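Last updated: February
Reading time: 3 min

Tristeo cell, arm 2: gripper offset and cable rework

Picked up where I left off Sunday. The complaint from the evening shift was that the arm closes a little short on anything lying down. Upright pieces were fine, which is why it went so long without a ticket.

Powered down at the cell switch and hung the tag. Took the fingers off first. The left one had play in it, enough to feel by hand. Both screws on that side had backed out and one had lost its thread lock completely. Cleaned the threads, fresh blue compound, torqued to the figure on the Ersoy sheet taped inside the cabinet door. The right side was tight but I redid it anyway so they match.

The pads are worn at the tips and still OK in the middle. I swapped both from the drawer. That leaves one pair in stock, so I've put in an order with Groso.

While the wrist was open I looked at the cable. The sleeve had been rubbing on the joint cover at full rotation. No copper showing, but the outer layer was going shiny. Moved the clip one hole back and gave it more slack. Ran the joint by hand to both ends and nothing touches now. Whoever does the next service, check that clip before anything else.

Offset

Old tool offset in the controller was 117 mm. Laiba Siddiqui measured it again with the gauge block while I held the fingers closed, and we got the same reading three times, 8 mm off what was stored. My guess is the number was left over from the Jostero fingers we used before the changeover. Entered the new value, saved as a new tool entry and left the old one in the list with "do not use" in the name. Please don't delete it until the backup has run.

The first restart threw fault 606, which is the brake check timing out. Cleared it, cycled power, came up clean. It hasn't come back since, but I wrote it on the card.

Table runs

Ran the mixed set on the white table at 7 percent speed to start with, hand on the stop, then up to normal in steps. Laiba wanted awkward things with other things lying near them, so the red squeeze bottle went down on its side at the pail, with the toy banana and the plate farther up.
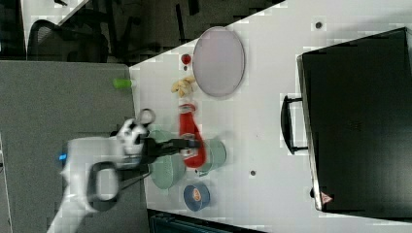

Results and what's left

- Bottle on its side: good grip on every try after the offset change. Before the change it was pinching near the tips.
- Plate: not happy with it. The fingers come in too flat and push the rim. I think that's the approach angle in the program and has nothing to do with today's work. Left for Laiba.
- Tape roll: fine from either side.
- Recheck finger screws after a full day of running, mark them with paint pen once they've held.
- Listen to joint 3. There's a faint tick on the way down, no change with load. Greased it, tick still there.
- Backup of controller settings not done yet, the stick was full. Need a new one from the stores.

Tag off at 4:40, cell handed back to the evening shift with a note about the plate.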